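Trustell Community Help > Home and Storage > Clothes

Getting jumpers and shirts into one clear box without it bulging?

posted by Derese, October 15, 2025

Trying to get the summer/in-between stuff put away before it gets properly cold. Should have done it in September, didnt. Got one clear plastic box, the sort with ribs down the sides, and it has to go under a bed with a gap that isn't generous. No budget for a second one and nowhere to put it anyway.

What's going in: a red and navy plaid flannel shirt, a big black thing that's my worst offender for bulk, a dark green one, a salmon pink one and a few other bits. Folded everything on the table first, either side of the box, so I could see what I had.

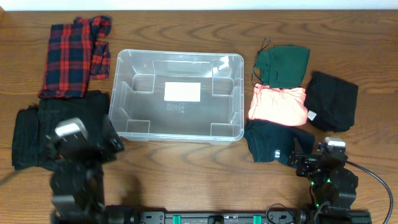 Folding is not my strong point. I do a sort of rectangle and hope. Every time I've tried this the last thing in sits proud of the rim and then the lid pops up on one corner, usually in the night, usually when I've just got off to sleep.

So - flat in layers? Rolled? Stood on edge like files? And does flannel go at the bottom or the top? Don't want to iron it all again in spring. I have vacuum bags but they leak and I've gone off them.

Thanks, in a rush, will check back tonight.

2 replies

Feto
member, 50 posts

roll everything. job done

Detska
regular, Home and Storage

Wouldn't roll the lot tbh. Rolling is fine for t-shirts but thick stuff just turns into a log and you get air either side of it.

What I do, takes 10 minutes once you've got the knack:

Measure the inside of the box at the bottom, not the top. Lots of them taper. Fold to that width or half that width, nothing in between.

Bulky black one first, flat, sleeves tucked behind. Press down with both forearms and lean on it a bit. Flannel next, also flat. It doesn't mind weight, it creases whatever you do so stop worrying about it, give it a shake and a hang in the bathroom when it comes out.

Knits on top of that. Not hung, not squashed under anything heavy. Slippery fabrics last because they slide about and never hold a fold anyway, use them to fill dips.

Corners are where you lose the room. Socks, a scarf, whatever, push them down there.

If one side is higher than the other take out the top two things and swap them over, dont just push. Pushing is what bows the sides and then the lid won't seat. A full box with stuff folded any old how can look like it's going to fit and then one bit flops over the rim and that's your lid problem.
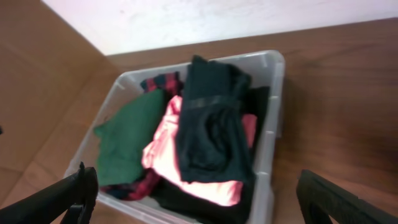 Packed box, from the Clothes thread
Detska, reply continued

Look at the green knit on the left, the corner's drooping over the edge. That's the bit to sort before you go anywhere near the lid. Lift it out, refold it narrower, put it back with the fold against the wall of the box so the loose edges face inwards. The plaid bunched up at the bottom left wants pulling flat as well, crumpled flannel takes up loads more depth than folded. Same with the pink, it's only loosely folded so there's slack in it.

If you've done all that and it's still over the rim then it's too much for one box, sorry. Take out the thing you'd wear on a cold day and leave it in the wardrobe. My under-bed gap at the old flat was 30 cm and I still had to leave a coat out.

Couple of other things. Make sure it's all bone dry, clear boxes don't breathe. Write what's in it on a label at the end that faces out, not on the lid, you won't see the lid under a bed. Lavender bag or cedar if you get moths.

Oh and the lid - clip the short ends first if yours has clips, then the long sides. Mine always popped when I did it the other way round.

Derese
original poster

Ta both. Tried rolling the black one, Detska's right, log. Going to measure the bottom and start again after tea. Didn't know about the tapering, that'll be why my folds never fit. Will probably leave the green one out, I'd be digging for it in a week anyway.

9 people found this thread useful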